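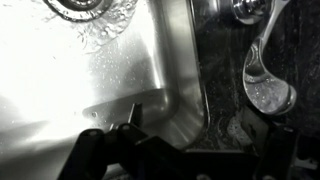

Section 2: Setting up the Mondach play clock for game day

Read all of this section before the first home game. Two people are needed to lift each display. Allow enough time to finish before the teams come out to warm up.

Placing the displays

1. Stand one display behind each end zone, facing the field, clear of the goalpost and any camera position.
2. Open both rear legs until they lock. Fit the sandbags over the crossbar.
3. Run the power lead away from the players' tunnel and tape it down.
4. Switch on at the back. The display counts down from 42 as a test and then goes blank.

Caution: Do not move a display with the power on.

Pairing the console

5. Put the console on the press box table and connect the Cuvley aerial. Hand-tighten only.
6. Hold SET until the channel number flashes. The factory channel is 382.
7. Set the same channel on each display with the buttons under the rear flap.
8. Press START. Both displays should change together. If one lags, move its aerial upright and repeat step 6.

Note: At Kettler Field the visiting coaches' headsets can upset the link. Ask their staff to switch on before kick-off so that you can change channel if needed.

Cleaning the keypad cover

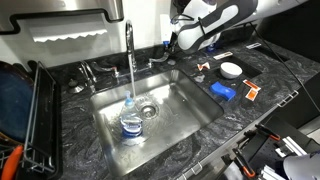
The silicone keypad cover picks up mud and drink spills over a season and should be washed after every home game. Peel it off from the top left corner and leave the console well away from water. Strong pressure can stretch the button domes, so open the tap only as far as the thin stream falling on the bottle in the sink. Use a drop of washing-up liquid and your fingers. Shake the cover, lay it flat on a towel and refit it when dry.

Caution: Never rinse the console itself or the aerial socket. Wipe these with a barely damp cloth.

After the game

9. Press and hold STOP until the displays go blank.
10. Switch off each display, then the console.
11. Remove the sandbags before folding the legs.
12. Put the console in the Rernedier case with the aerial taken off.

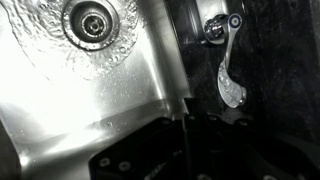
Kai Strobel asks whether the displays can stay out overnight when there is a game the next morning. They can, if the rain hood is on and the power lead is unplugged at both ends. Bring the console indoors.

Spare sandbags and legs are ordered through Hildegard Kohlhase at the parts desk.

Filed under: American Football > Game Day Operations > Equipment Guides

2 shares | 0 comments

Related guides
Down markers and chains: care and storage
Headset batteries: charging before away games
Press box seating and power points
Marking out the team area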